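Nornidby open day: dish handling demonstration

Data card, version 2

Summary

Recordings made during the Motix open day at the Nornidby workshop in February. Visitors watched a single arm move crockery between a worktop and a dish rack. The set holds 846 episodes, of which 581 were recorded with visitors present and the rest during setup on the previous afternoon.

Contents

episodes/ – one folder per attempt, numbered in recording order
wrist/ – colour stills and video from the wrist camera
state/ – joint positions and gripper opening, as CSV
labels.csv – task name, outcome, operator comment
splits/ – train and test lists

Episode numbers run to 1000 with gaps. Missing numbers are aborted starts and were deleted on site. Do not renumber; the operator comments refer to the original numbers.

How it was recorded

The arm was teleoperated for the whole visit. The Hurkeck controller was used in the morning and the Ó Dálaigh controller after lunch, and the column "controller" in labels.csv gives the one in use. Joint states are stored at the controller's own rate, so the two halves need resampling before they are mixed.

Visitors could choose the next item but did not operate the arm. Audio was not kept.

Outcomes

An attempt is marked "done" if the item was standing in the rack when the operator released it. Items that tipped over later are still "done". The test list has 171 episodes, all from the public session.

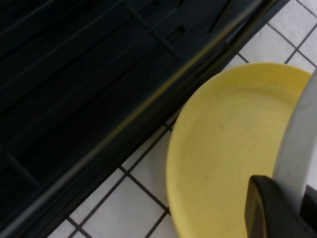

Contact labels are the weakest part of the set. They were added by hand from the wrist video, and the gripper often hides the point that matters. With the black pad over the inner area of a yellow plate and the pale finger covering its right side, the annotator has to judge the gap from one view. Such cases carry the label "unclear" – filter them out if you need exact contact times.

Known problems

Dark rack slots are hard to separate in the wrist view.
The clock on the state logger was reset at 11:40. Use frame indices for alignment.
Comments for the first setup block are in shorthand and have not been expanded.

Changes

Version 2 corrects the controller column and removes duplicate stills.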